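## 4. Levelling and first start

Read this section before connecting the Kolev 400 to power. Leave the transit tape on the shelves until step 5.

1. Move the refrigerator to its final position. Allow a gap of 50 mm at the back for air flow.
2. Remove the kick plate by pulling it straight toward you.
3. Turn the front feet clockwise to raise the cabinet, anticlockwise to lower it. One full turn is about 2 mm.
4. Place a spirit level on the lower shelf, front to back, then side to side. The cabinet should lean back very slightly.
5. Refit the kick plate and remove the tape.

**Caution:** Two people are needed to tilt the cabinet. Do not lift it by the handles.

Check the door line once the feet are set. If one upper door sits lower than the other, adjust the hinge pin on the low side with the 5 mm hex key supplied.

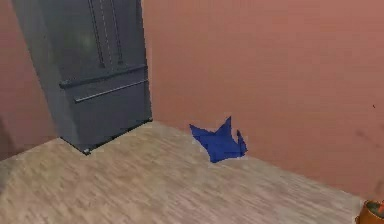 *Fig. 4: French-door model with lower freezer drawer, doors and drawer closed.*

Plug the unit directly into a wall outlet. Power boards and extension cords must not be used, and faults caused by them are not covered by the warranty.

6. Switch on at the wall. The display shows the factory settings, 3 °C and −18 °C.
7. Wait 12 hours before loading food.
8. Press and hold FILTER for three seconds to start the counter. It will prompt for a new cartridge after 1,000 litres.

**Note:** Gurgling and clicking are normal during the first day. If the alarm sounds for more than two hours with the doors shut, see Section 9, Fault codes.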